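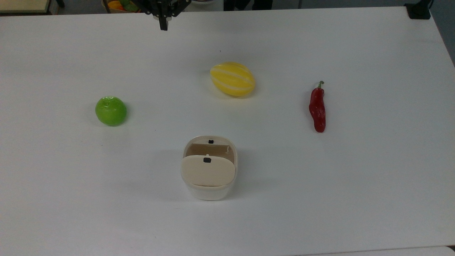
Section 4. Setting up the sorting table

This section covers laying out the play food and the small lidded bin for the first sorting activity. It applies to the Skorkholm activity table with a white top and to any plain table of a similar height. If you have the Kakdale folding table, read the note on leg locks at the end of the section before you begin.

Allow 29 minutes the first time you set up. After that the table can be made ready between groups while children are washing their hands.

4.1 What you need

One table with a plain, light-colored top
One green apple
One yellow striped melon
One red chili pepper
One small lidded bin, cream
A soft cloth and a bowl of warm water with dish soap
The picture cards from the Pesier card pack (optional)

The melon is a Korean melon, yellow with pale stripes running the long way. Some older lists call it "squash" or "lemon, large." If your checklist says either of those, cross it out and write in melon, or it will be marked missing at every stock check.

If a piece has been lost, replace it with one of a similar size and a clearly different color from the others. Avoid a second green item in the first activity. Children who are just starting to sort by color tend to stop and compare two greens, and that belongs in the later activities.

4.2 Preparing the top

1. Clear the table completely. Remove place mats, trays and paper.

2. Wipe the top with a damp cloth and a little dish soap. Work from the far side toward you.

3. Dry it with a clean towel. Play fruit slides on a wet surface.

4. Check for crayon and tape residue. Rub off crayon with a dry cloth first, then a damp one. For tape, warm water left on the spot for a few minutes is usually enough.

5. Check the lighting. Soft, even light is best. Strong light from one side gives each item a dark shadow, and younger children may reach for the shadow or try to wipe it away. Pull a blind or turn the table if needed.

Caution: Do not use scouring powder or abrasive pads on a matte top. They leave shiny patches that can't be removed.

Note: A tablecloth is not recommended, even a white one. The bin drags the cloth along when it is pushed, and the melon rolls toward any fold.

4.3 Placing the items

Work from the side where the child will sit. "Left" and "right" below are the child's left and right.

1. Put the bin down first, in the lower center of the working area, with the lid on. Leave a hand's width between the bin and the near edge of the table.

2. Set the apple to the left, a little farther away than the bin. Stand it upright so the dimple is on top.

3. Lay the melon beyond the bin, near the upper center. Turn it so that it lies on a diagonal, with the far end pointing left. Placed this way, the stripes are easy to see and the child can take hold of it with either hand.

4. Put the chili pepper on the right.

5. Sit in the child's chair and reach for each item in turn. An adult should be able to touch all of them without leaning. If you have to lean, bring everything closer and keep the same spacing.

Nothing should touch anything else. The items are spread out on purpose – a child who picks up the apple should not knock the melon on the way.

Note: The layout may be mirrored for a child who works mainly with the left hand. Swap the apple and the pepper and leave the bin and the melon where they are.

4.4 Running the first activity

1. Sit beside the child, not across the table. From across the table, your left and right are reversed and your pointing will be harder to follow.

2. Name each item once, from left to right. Say the color and then the name: green apple, yellow melon, red pepper.

3. Take the lid off the bin and lay it flat next to the bin.

4. Ask for one item by color. Wait. Give the child plenty of time before you repeat the request.

5. When the child has put the item in the bin, ask for the next. The order doesn't matter, but change it from one round to the next.

6. When the table is clear, put the lid back on together. Most children like to do this part themselves.

7. Take everything out again and return it to the positions in 4.3.

Up to four rounds are enough for one sitting. If the child begins to line the items up, stack them or feed them to a doll, let that go on and come back to sorting another time.

The melon is the longest item and may go into a small bin only one way. Try this before the session. If the lid won't close over all three pieces, leave it off and skip step 6. Don't press the lid down.

Caution: Check the chili pepper for a loose stem before every session if yours has a separate stem piece. A loose stem is a choking hazard. Throw the pepper away if the stem moves; glue does not hold well enough for items that may go in a mouth.

4.5 Variations

By name. Ask for the item without saying the color. Use this once the child can manage all the colors without help.

By shape. Ask for the round one, then the long one. Both the melon and the pepper may be offered for "long," and both should be accepted.

With cards. Place one Pesier card face up in front of the bin. The child finds the matching item and puts it away. Cards for the apple and the pepper are in the basic pack. The melon card is on the supplementary sheet, item 1118, and has to be cut out.

What is missing? Ask the child to cover both eyes. Put one item in the bin and close the lid. The child says which is gone. Start with the pepper, as the strong red makes its absence easy to notice.

4.6 Cleaning and storage

1. Wash hard plastic pieces by hand in warm, soapy water at the end of each week, and at once if they have been in a mouth.

2. Rinse and stand them on a towel. Turn the pieces over after an hour so that water doesn't collect underneath.

3. Wipe the bin inside and out. Leave the lid off overnight.

4. When everything is dry, store the pieces together in a cloth bag. Do not store them in the closed bin while they are damp.

Foam and painted pieces should be wiped only, never soaked. If you don't know what a replacement piece is made of, treat it as painted.

Keep the set away from heaters and sunny windowsills. Yellow fades first, and on a striped melon the pale stripes become hard to tell from the rest of the skin.

4.7 Problems

The melon rolls. Check that the table is level. If it is, turn the melon a little until it settles. A small ring of clear putty can be used under it, but remove the putty before the child starts.

The bin tips over when items are dropped in. Put a folded washcloth in the bottom.

The child goes for the bin and ignores the food. Start with the bin open and the lid out of sight, then bring the lid back in a later session.

Pieces look dull. This is soap film. Rinse again in clear water and dry with a soft cloth.

4.8 Note for Kakdale tables

Open both leg locks fully and press down on each corner before you place anything on the top. On tables with the label Qiu under the rim, the lock must click twice. Tables delivered before December may have the older single-click lock; order part 1925 to replace it. Do not use the table for seated activities until the new lock is fitted.

Section revised Mar 13, 2023. Continue with Section 5, Sorting into two bins.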